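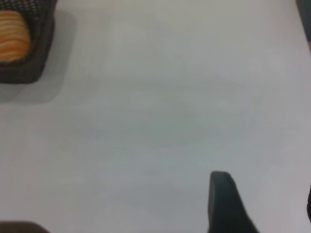
PLAYTESTS / OPEN CALLS

Playtesters wanted for Cutach, our rally game. Paid. Spring sessions, Proltbridge studio.

We're Serrano, a small studio making a game that's been in the works longer than we like to admit. Cutach is point-to-point rally. Gravel, forest roads, bad weather, a co-driver reading you notes. The driving is in decent shape. The career mode is not, and that's what we need people for.

What you'd be doing. You sit down, you play the first part of the career from a cold start, no help from us. Then we talk. Sessions run 4 hours including a break. You'll play on a wheel for part of it and a pad for the rest, so don't worry if you've only ever used one of them. We record the screen and your inputs. We don't record your face.

Who we want. Mostly people who do NOT play rally games. Seriously. We've had plenty of experts through and they all skip the tutorial and then complain about tire wear. If you've played a kart racer at a friend's house and liked it, apply. If you bounced off a rally game because the pace notes sounded like gibberish, definately apply. We do have a few spots for experienced sim players, but those go fast and we'll be picky.

You need to be 18 or over, able to get to Proltbridge, and OK with signing a short NDA. The NDA covers the career story and the car list. You can tell people you tested the game, just not what's in it.
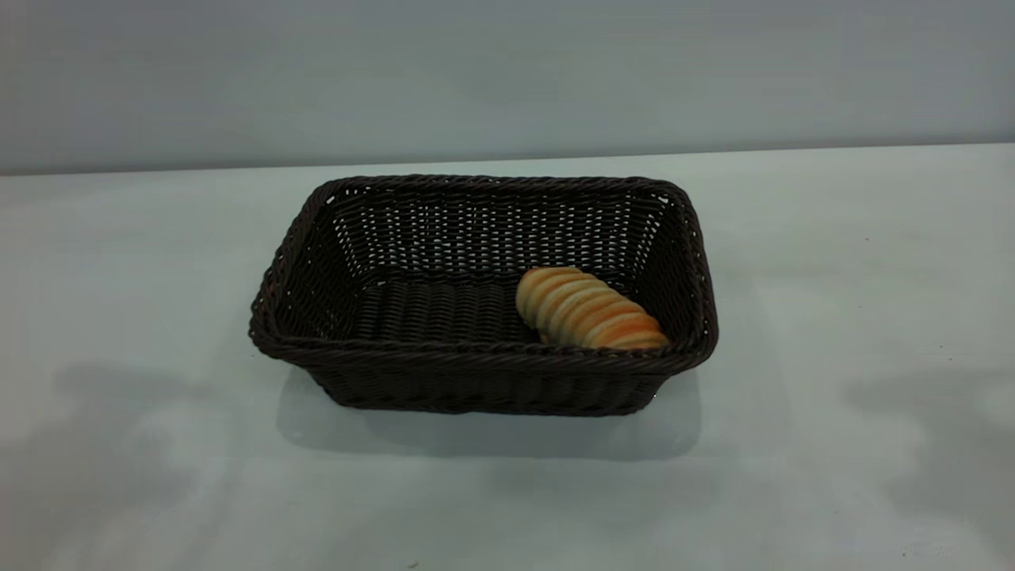 The first thing I'd tell anyone thinking of signing up is that they really do want you to be rude about it. I spent half my session moaning about the repair screen and nobody argued. Next build I tried, the whole thing had been redone. – from a tester in the winter round

So yes, be rude. Polite feedback is nice but we can't do much with it. "It was fun" goes in the notes and stays there. "I had no idea why I lost that stage" gets somebody's whole afternoon.

Things we're looking at this time:

Pace notes for beginners. There are 2 versions, a full set and a plain-language set. You'll get one or the other and we won't say which until after.

Service park. You get limited time to fix the car between stages. Players either love this or hate it, we want to know where you land and at what point you stopped reading the text.

Team story. Short scenes between rallies, with choices. Tell us if you skipped them. Skipping is fine, we just need to know when you started.

Night stages. Some testers found the headlights too dim. We've changed them. Possibly too much.
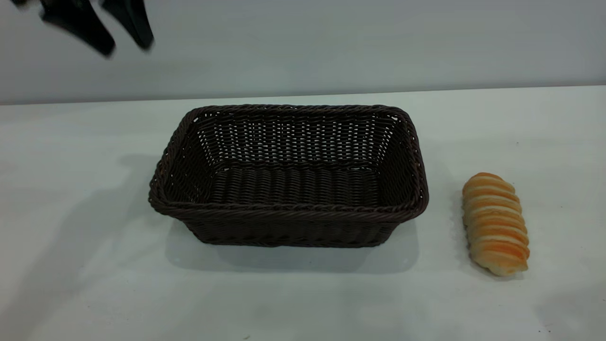 The test room is on the ground floor, step-free from the street, restroom next door. Wheel rigs adjust for height and reach, and if a bucket seat isn't going to work for you, say so on the form and we'll set you up at a regular desk. We keep the room plain on purpose, pale gray wall behind the table and that's it, as posters of the old games were giving people ideas about what this one should be. Motion sickness happens, mainly on the hood camera. Stop any time you want. You still get paid for the full session.

Pay. Flat fee per session, same for everybody, sent by bank transfer or handed over as a gift card, your choice. The amount is on the sign-up form. Travel inside the city is covered, keep your ticket or reciept. Coming in from Brornstead, ask us first and we'll usually cover the train too. You'll also get a key for the finished game when it's out, and your name in the credits if you want it there.
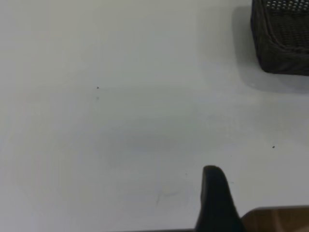 Sessions start at 10 a.m. or 3 p.m., all through April. Please be on time, the rigs are booked back to back and if you start late you lose play time, we can't push the next group. Coffee, tea and water are free. There's usually bread in one of the dark woven baskets too, but eat before you come if you've got a big appetite. Food stays away from the wheels. Phones go in a locker while you're playing.

How to apply. Fill in the form linked at the bottom of this page. It asks for your age, what you play, what you don't play and why, which times you can make, and anything we should know about access. Two or three lines per answer is plenty. No cover letters please. No résumés either, this isn't a QA job (those get posted on the jobs page when we have them).

We reply to everyone, normally inside 2 weeks. If you don't get picked this round we'll keep you on the list for the summer multiplayer tests unless you tick the box saying not to.

Already tested Cutach with us? You can apply again, but only if your last session was before the career mode went in. Fresh eyes matter most here. Friends and partners of past testers are welcome, just don't coach them in advance.

Questions about access or travel, use the contact box on the form and mark it PLAYTEST so it goes to the right inbox.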